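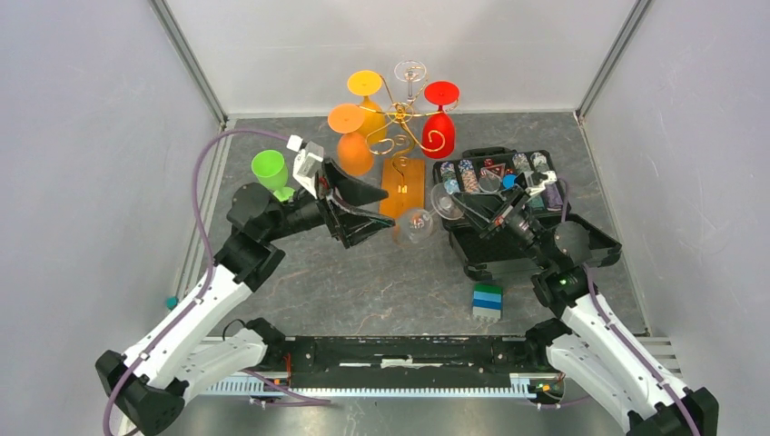
# Can a robot do my chores yet? Your questions, answered as best I can

I get a fair few emails about this, so I've put my replies in one spot. I repair small appliances for a living and go to far too many robotics open days, so I'm keen but I'm no engineer. Grumbles and corrections are welcome!

## So, can I buy one that does the whole house?

No, sorry. You can buy machines that do one job well. A vacuum robot does floors, a dishwasher does dishes (it's a robot in my book, fight me), and a mower does lawns. What you can't get is one thing that wanders from room to room and sorts out whatever it finds.

## Why is everyone so excited about two arms, then?

Have a go at putting the glasses away with one hand behind your back. You can do it, but you'll be slow and a bit cross. With two hands you can take a goblet by the bowl with one and the foot with the other, turn it over, and get it hanging upside down on a rack with its mates. Two arms on a bench can have a crack at the same move, and that opens up a lot of jobs a single arm is rubbish at - folding, unscrewing lids, anything floppy.

## What's so hard about a wine glass?

Heaps! A clear one is the worst of the lot. Lots of depth cameras see straight through it or get muddled by the shine, so the arm is half guessing where the edge is. A red or green glass is generally kinder. Then there's the stem, which is skinny, and the rack, which on those curly gold wire ones is all scrolls with not much room between them. You and I feel our way in without thinking. Most grippers have very little feeling in the fingertips, so they have to be right the first time or notice quickly that they aren't.

## Does clutter matter?

More than people reckon. A tidy demo bench with one cup on it tells you next to nothing about my kitchen. I like to see other stuff left lying about - an open case of poker chips, a stack of blocks, another glass off to the side - because then the arms have to work over and past things. If you're at a demo, ask whether you can move something 5 centimetres to the left. The good teams say go for it. The others go a funny colour.

## What about shop-floor jobs?

Much further along, as long as the job stays put. My mate Wálter Benavides works in a packing shed where an arm from Dolan has been stacking trays since January, and he says it's a bore to watch, which he means as praise. Same tray, same height, same spot. Ask it to pick mixed glassware out of a tub and it'd be no help at all.

## Have you tried any of this yourself?

A little. I had a turn on the Pumow bench kit, steering the arms by hand to put plastic tumblers on a rack. I did 21 tumblers and dropped 5. I was sweating by the end! The lag is small but you notice it, and I kept squeezing too hard. My respect for the people who do that all day went right up.

Edith Arango, who was on the next bench, got through hers without a single drop and was very nice about mine.

## Why do the arms go so slowly?

Partly safety, partly because the software wants time to look again before it commits. I timed a glass going from bench to hook on the Wundum stand at 110 seconds. I could've done the whole rack and put the kettle on. Mind you, if it did it overnight while I was asleep, I wouldn't much care how long it took.

## What does it cost?

Depends what you count. The little Nirklow hobby gripper I bought was $669, and that's a gripper and nothing else - no arm, no camera, no brains. A pair of proper arms is well beyond my budget, and you'd still need the bench, the software and someone patient.

## When will it be ready for my place?

I've given up naming years, I've been wrong too often. My guess is we'll see it in cafes and commercial kitchens first, where there's a pile of the same glasses and somebody on hand to help when it gets stuck. Homes come after that.

## Should I hold off on buying a dishwasher?

Please don't. Buy the dishwasher. Hand wash the good glasses, dry them with a clean tea towel and hang them up yourself.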